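Hidstead port model, Wednesday, January 21, 2026

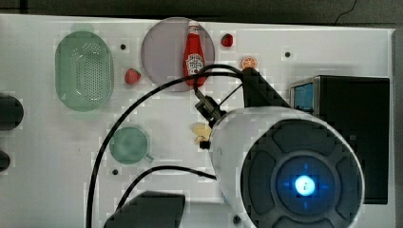 Table with the green colander and the ketchup bottle.

Reran the berth queue with the deeper channel. Average wait for the big ships fell from 18 hours to a number below zero, so either Hidstead has become the most efficient terminal on earth or I have a sign error. Went looking for the sign error.

Found it in the tide table. Low water was being added to the dredged depth, and the model had been sailing fully loaded ships over a mudbank since June. Gerd says the pilots would like to meet whoever signed that off. It was Gerd.

Fixed, rerun. 608 calls, 101 held for the tide. Wait is back up to 18 hours and everyone is gloomy again.

Trustora's container counts still don't match Bayram's gate log. Off by roughly 400 boxes, all empties. Torben Görtz thinks one side books them twice when they change yards. Asked both for raw files, got a brochure from Bayram.

To do: crane outages, then the feeder schedule from Ludura, if it ever opens without a password.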